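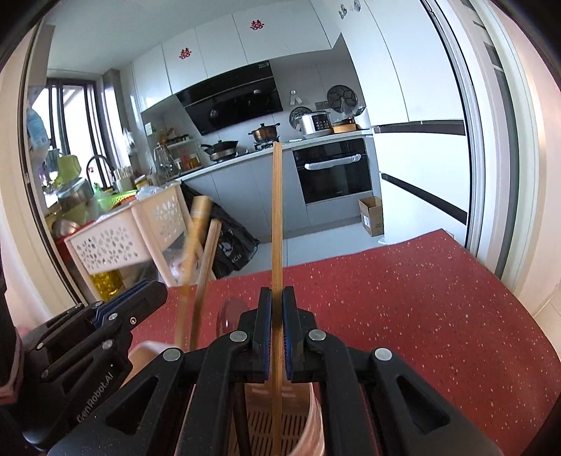

Dünner Bambusstab, senkrecht zwischen blauen Greiferbacken.

Riline Banach im Test: Röhrenvorverstärker für akustische Instrumente

Mit dem Banach bietet Riline einen einkanaligen Vorverstärker für Piezo-Tonabnehmer und dynamische Mikrofone an. Der Listenpreis beträgt 488 Euro, das Netzteil gehört zum Lieferumfang, eine Tasche nicht. Getestet wurde ein Seriengerät ab Februar, fünf Wochen lang, im Proberaum und bei den Aufnahmen des Plerstead-Trios mit Nylonsaitengitarre, Kontrabass und Stimme.

Aufbau und Bedienelemente

Das Gehäuse ist aus gefaltetem Stahlblech, pulverbeschichtet, mit vier verschraubten Gummifüßen. Auf der Front liegen sieben Drehregler: Gain, Bass, Mittenfrequenz, Mittenpegel, Höhen, Sättigung, Ausgang. Die Potentiometer laufen straff und ohne Spiel. Nur Bass und Höhen haben eine Mittenrastung, der Mittenpegel nicht, obwohl er sie am ehesten bräuchte. Wer eine neutrale Einstellung wiederfinden will, arbeitet nach Augenmaß oder klebt sich eine Markierung auf die Front. Die Skalen sind hellgrau auf dunkelgrau gedruckt und bei Bühnenlicht kaum abzulesen.

Rückseitig gibt es eine Klinkenbuchse als Instrumenteneingang, eine XLR-Buchse für das Mikrofon, einen symmetrischen XLR-Ausgang und einen unsymmetrischen Klinkenausgang. Beide Ausgänge sind gleichzeitig nutzbar. Der Groundlift wirkt nur auf den XLR-Ausgang und ist versenkt - ohne Kugelschreiber oder Plektrum kommt man nicht heran. Phantomspeisung fehlt, Kondensatormikrofone scheiden also aus.

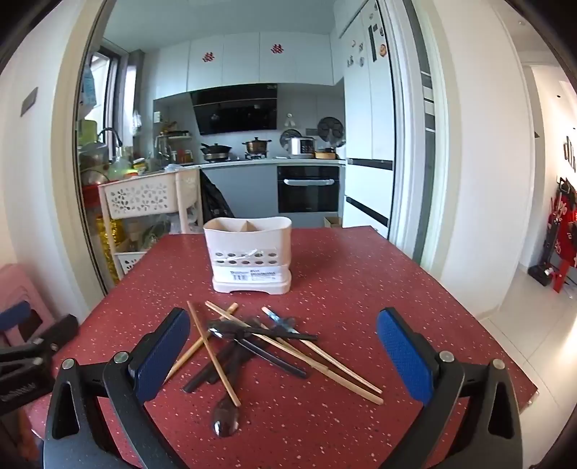

Am Instrumenteneingang liegt die Impedanz hoch genug, um passive Piezos ohne zusätzlichen Puffer zu betreiben. Der Kontrabass mit Stegtonabnehmer klang am Banach deutlich weniger nasal als direkt am Mischpult. Das Tiefende bleibt dabei erhalten. Ein zuschaltbares Hochpassfilter sitzt laut Handbuch bei 20 Hz und dient damit eher dem Schutz der Endstufe als der Klangformung. Gegen Trittschall oder Korpusdröhnen hilft es nicht, hier muss der Bassregler eingreifen, der recht breitbandig arbeitet und die Grundtöne der A-Saite mit absenkt.

Klang

Die Röhrenstufe liegt hinter der Klangregelung. Das hat Folgen: Jede Anhebung im EQ treibt die Sättigung mit. Bei der Nylongitarre ließ sich das gut einsetzen, eine leichte Mittenanhebung verdichtete die Anschläge und rundete die Spitzen ab. Bei der Stimme wurde es schneller zu viel, Zischlaute bekamen mit angehobenen Höhen einen rauen Rand. Der Bassist Tetsuya Morikawa ließ den Sättigungsregler durchgehend am Linksanschlag und vermisste nach eigener Aussage nichts.

Das Eigenrauschen ist bei moderatem Gain unauffällig. Im letzten Viertel des Regelwegs steigt es hörbar an, mit leisen Bändchenmikrofonen ist das relevant. Brummen trat in keinem der benutzten Räume auf, auch nicht mit angeschlossenem Bühnenamp am Klinkenausgang.
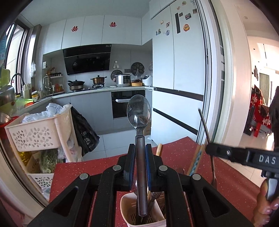
Zum Vergleich stand der Oda bereit, das kleinere Transistormodell aus demselben Haus. Er hat keine parametrischen Mitten und keinen Mikrofoneingang, reagiert auf schnelle Anschläge aber direkter und rauscht bei voller Verstärkung weniger. Für einen einzelnen Tonabnehmer und kurze Wege zum Pult genügt der Oda. Die Mitten des Banach greifen dafür genau dort, wo Piezos meist stören, und die Güte ist sinnvoll gewählt. Wer zwischen zwei Instrumenten wechselt, muss bei beiden Geräten von Hand nachregeln, Speicherplätze oder einen Fußschalteranschluss gibt es nicht.

Wärme und Betrieb

Nach einer längeren Probe ist der Gehäusedeckel warm, bleibt aber anfassbar. Die Lüftungsschlitze sitzen oben, gestapelt werden sollte das Gerät nicht. Der Netzteilstecker ist nicht verriegelt und rutschte bei einer Probe zweimal heraus. Beim Einschalten gibt der Banach einen kräftigen Impuls auf beide Ausgänge, die Kanäle am Pult sollten bis dahin stumm bleiben. 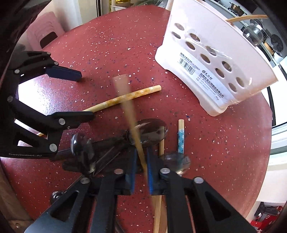
Lässt sich die Röhre selbst tauschen?

Der Deckel ist mit Kreuzschlitzschrauben befestigt, die Röhre steckt gesockelt auf der Platine. Laut Handbuch muss das Gerät vorher vom Netz getrennt und abgekühlt sein, ein Abgleich entfällt.

Bewertung

Plus: wirksame Mittenregelung, kräftiger symmetrischer Ausgang, saubere Verarbeitung, zwei parallel nutzbare Ausgänge.

Minus: keine Phantomspeisung, schlecht lesbare Skalen, Einschaltimpuls, unverriegelter Netzstecker.

Klang 5 von 5, Bedienung 3 von 5, Ausstattung 3 von 5. Im Studio wiegen die Mängel wenig. Für den Bühneneinsatz wäre eine Überarbeitung des Stromanschlusses nötig.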